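3.1 Study sites and storage types

The survey covered two distribution depots, Briltovar and Hasetside, both of which handle small household goods. Open shelving was sorted by color, depth and the kind of holder fitted to it. Yellow units formed the largest group at Hasetside. Each shelf position was given a code, and 1228 positions were entered in the final register.
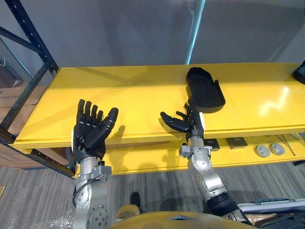 3.2 Labeling and return errors

Staff at both depots returned items to the shelves under two labeling schemes. In the first, labels were fixed to the front edge of the shelf. In the second, which follows the layout proposed by Baranauskienė, they were placed on the back panel at eye level. Each scheme remained in use for 20 working shifts. An error was recorded when an item was found in any position other than the one listed in the register at the close of the shift.

Error rates were lower with front-edge labels at Briltovar, while Hasetside showed little difference between the schemes. Spacing between holders may explain part of this result, as widely spaced positions are harder to confuse even when labels are partly hidden. Shelf color was not treated as a separate factor.

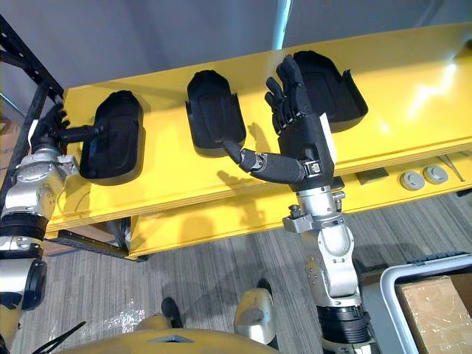 Figure 2. Black molded cradles along the top front edge of a yellow shelf unit.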